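4. Cloth Handling in Occupied Homes

4.1 Scope and task definition

The tasks in Section 3 involved rigid objects whose shape did not change under contact. Most of the work people want taken off their hands at home is of a different kind. Clothes, towels, bed sheets and bags change shape each time they are touched, and the state of the object after one action is a poor guide to its state after the next. We therefore treat cloth handling as a separate category and report it separately.

We divide the laundry chore into four subtasks: separating one item from a pile, finding a usable edge or corner, spreading the item, and folding it to a finished shape. Sorting by owner and putting the finished stack away are left out. Both depend on knowledge of the household that none of the systems in this study had, and including them would have lowered every score without telling us anything about manipulation.

A subtask counts as complete when the item reaches the stated end condition without human contact. For separation, the end condition is that one item is clear of the pile and no second item has been moved onto the floor. For corner finding, the fingers must hold the fabric within a hand's width of a true corner. Spreading and folding are judged from the finished item by two raters who did not know whether a person or a machine had done the work.

4.2 Demonstration data

Policies were trained on demonstrations recorded with a hand-held gripper carrying its own camera. The operator closes the fingers by hand, and the finger opening and the tool pose are recovered afterward from the video. The same finger geometry is mounted on the Zureo arm for testing, so that contact behavior in training and in deployment is as close as we could make it. Rubber pads were used on both. Bare fingers slipped on thin cotton and were dropped from the protocol early in the work.

We collected 4,000 demonstrations in homes in the Prurley district. Of these, 1,570 were laundry episodes. The remainder covered table clearing, drawer use and shelf restocking and are described in Section 3. Operators were asked to work in whatever room the household normally used for laundry and to leave furniture where it stood. No lighting was added. Episodes in which the operator touched the cloth with the free hand were discarded, as were those in which the tool pose could not be recovered for more than 2 seconds.

The decision to leave rooms as found had a large effect on the data. In many of the homes the laundry was handled in a hallway or beside a bed, with furniture and stored goods close to the working area on several sides. Background clutter of this kind is rarely present in laboratory benchmarks, where a single item lies flat on a plain table with a contrasting color. Pale cloth against pale cloth was common in our set and gave the segmentation stage its most frequent errors.

Trim and printed patterns add to the difficulty. A decorated edge can help a model locate the border of an item, but it also gives false borders where the trim folds back over the body of the fabric. Prints break up the shading that depth estimation relies on. Figure 6 gives a typical contact state for the second subtask.

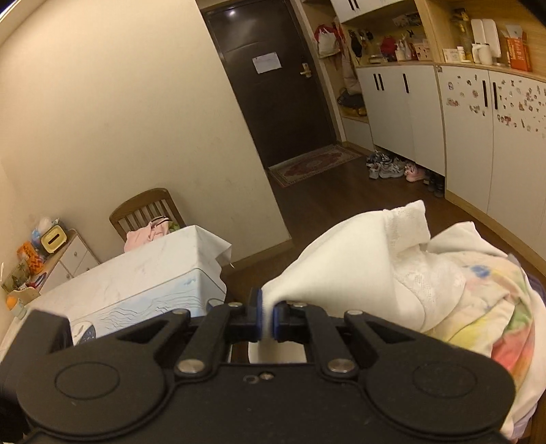 Figure 6. Corner grasp on a white cloth beside a laundry pile, seen from the gripper-mounted camera. The blue-padded fingers hold the fabric at its pointed corner.

A grasp of this type leaves most of the item unsupported. The fingers constrain one small region and gravity determines the rest, including whether the opposite corner hangs free or stays caught under a neighboring item. The camera, being fixed to the tool, sees the held region well and the far end of the cloth badly. Operators made up for this by turning the wrist to look, a motion that appears often in the demonstrations and that the trained policies reproduced only in part.

4.3 Test procedure

Testing took place in homes that had not contributed demonstrations. The arm was fixed to a weighted stand at a height chosen by the household, within the limits of its reach. Each household supplied its own laundry, unsorted. The test engineer placed the pile within reach, started the policy and did not intervene unless the arm was about to strike a person or damage an item.

Three systems were compared. The first is our policy, trained only on the hand-held data. The second is the same network trained on the hand-held data with an added stage of teleoperated correction on the real arm. The third is the Trernico folding controller, a scripted system that detects cloth outlines and selects from a fixed set of motions. It was run with the settings supplied by its authors, apart from the camera calibration, which had to be repeated in each home. A person using the hand-held gripper with one hand served as the reference. This reference is stricter than a comparison with bare hands, but it separates the limits of the tool from the limits of the policy.

Each system was given 230 trials, divided evenly enough among the subtasks that no one of them dominates the totals. A trial was stopped when the system reached the end condition, when it made no progress over five successive attempts, or when the time limit ran out.

4.4 Results

Separation was the strongest subtask for all three systems. Towels and other thick items were lifted clear in most trials, and failures were concentrated among small garments and items with straps. The usual failure was a double grasp, in which the fingers closed on the chosen item and on a layer below it. Our policy released and tried again after many of these errors. The scripted controller did not detect them and carried both items to the next stage.

Corner finding was weaker. The learned policies reached a corner more often than the scripted controller on trimmed or patterned items, while the controller did slightly better on plain rectangular towels. The difference on towels is small enough that we do not draw conclusions from it. Teleoperated correction helped mainly with approach angle: the corrected policy came in along the plane of the fabric more often, and the uncorrected policy tended to press down and push the corner away before closing.

Spreading was completed with useful reliability only for items smaller than the span of the arm. With sheets, the single arm could hold one corner and drag, and the result depended on friction with the supporting surface. No system completed a full-size sheet. The human reference, limited to one gripper, also failed on sheets in almost every trial, and we take this as evidence that the tool sets the limit here. A second arm is the obvious remedy, at the cost of a larger stand and a longer setup.

Folding, when started from a well-spread item, was less difficult than we had expected. Raters accepted most folded towels from the corrected policy. They accepted few shirts from any system. When the four subtasks are chained, the errors multiply, and complete runs from pile to folded item were uncommon for anything other than towels and washcloths.

4.5 Time and supervision

Completion rates alone overstate how close these systems are to practical use. The corrected policy was slower than the human reference on every subtask, and most of the added time was spent on repeated grasps. A household member who wants one basket of mixed laundry folded would at present wait several times longer than it would take to do the work by hand, and would still need to finish the shirts and sheets.

Supervision is the second cost. Interventions were rare, but the engineer had to remain in the room to make them. The most common cause was the arm's elbow nearing a shelf or chair outside the camera's view - a planning problem more than a cloth problem, and one that a fixed external camera would reduce. Christodoulou Labs ran the same stand in a commercial linen room, with a clear area on all sides, and recorded no such interventions over a comparable period. The linen room also handled uniform stock in a few known sizes. We regard that setting as ready for limited trials without an engineer present. Homes are not at that stage.

4.6 Limitations

All homes in the study were apartments, and the share of laundry handled in narrow spaces may be lower elsewhere. The raters judged finished items from above and could not feel whether inner layers had bunched. Damp items were excluded for electrical safety, so the results say nothing about unloading a washer, a step that several households named as the one they would most like to hand over. Pose recovery failed more often in dim hallways, and the discarded episodes are therefore not a random sample of the whole. Dionysis Tzanetos reviewed a subset of these episodes by hand and found that long reaches to the back of a pile were overrepresented among them. The trained policies are weak on the same motion, and a revised recovery method is being tested on the stored video.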